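Pellside - part time packing and sorting help wanted, May start

Posted Thu 1 April

Small bench team in Tuststead needs 2 more people for pill bottle sorting. Bottles, caps, trays, labels. Light work, mostly seated, but you do need steady hands and some patience. 4 hour shifts, mornings or afternoons, tell us which.

Amber bottles with white caps go in the blue tray, so you will get to know that tray very well. No pharmacy background needed, we show you everthing on day one.
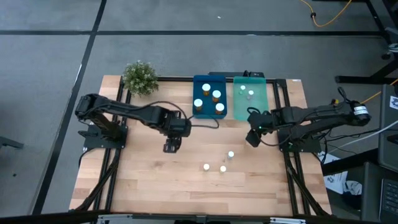 What you'd be doing

Checking caps are on and closed. Matching bottles to the right tray by color. Reading small print off order sheets. Wiping down the table at the end of your shift, putting the bins back where the next person can find them.

Some days its yellow bottles, some days pink, usually a mix, and you should be able to tell a pale yellow pill from a white one under office lighting. 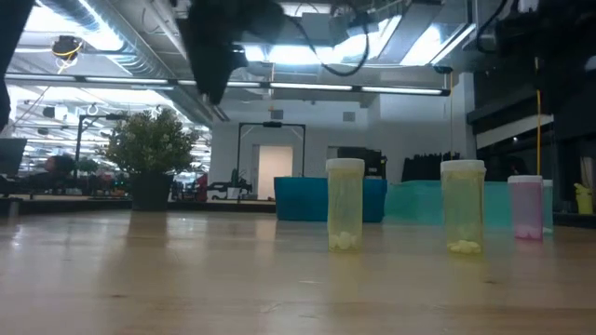

If you wear reading glasses bring them, lots of us do. Closed shoes please. No food or drinks at the table, there's a break room down the hall.

Pay and how to apply

$198 per week for the part time slot, paid Fridays. Short note with your availability to the Pellside front desk, Trudau Building, room 897. Put "bottle bench" on the envelope. No resume needed.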